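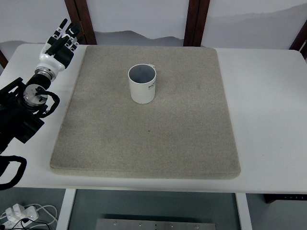
White mug on the beige-gray felt pad, white table underneath.

Felt pad under mugs on a white tabletop – worth keeping?

tamp_rail
2024-05-26
Picked up a square felt desk pad from the Watville outlet. It is thick with slightly rounded corners, and I use it mostly as a landing spot for mugs. The top is white and marks easily. Two questions. Does felt this soft hold a mug steady enough when full, and how do you get coffee out of it? The label says surface clean only.

ledger_oak
Stability depends on density more than thickness. Press a thumb in for ten seconds and let go. If the dent is still visible after a minute, the pad is too soft for anything tall. A short cylindrical mug is fine on most of them.

Quintana_fan
Disagree on using felt at all. It wicks. A ring on a hard table wipes off, but a spill on felt goes through and sits against the finish. I lost the varnish on a side table that way in February. Cork with a sealed face, or silicone.

ledger_oak
Varnish and a white laminate top are different cases. What is yours, tamp_rail?

tamp_rail
Melamine, I think. It came with the desk and there is no paperwork. Thumb test: dent gone in under 20 seconds.

ledger_oak
Dense enough, then. Lift the pad after any spill and dry both sides.

moth_and_rust
Check the fiber before cleaning. Wool felt: cool water, a drop of wool detergent, blot, dry flat. Polyester felt takes warmer water and a soft brush. The speckled ones are often a blend, so treat as wool. I weighed my Toltosis pad dry at 583 grams and after a rinse it was almost double. It needed two days on a rack.

Quintana_fan
Two days of drying for a coaster. My silicone mat takes one wipe.

moth_and_rust
Silicone collects lint and squeaks when you drag a mug over it. The felt is quieter and does not chip the foot ring. Matter of preference.

pkt_188
There is a small darker dot near the middle of yours. Is that a stain or in the material?

tamp_rail
No idea. I only noticed it after uploading. Will try a damp cloth.

pkt_188
If it doesn't move, leave it. Scrubbing one point raises the nap and you end up with a bigger mark than you started with.

grommet_lane
Plitonham sells a felt pad with a rubberized back, 119 on the price list last time I checked. That solves the soak-through but it cannot be rinsed – the backing peels.

tamp_rail
Too much for a mug rest. Keeping the felt and drying both sides as suggested. The dot did not move with a damp cloth, so it stays.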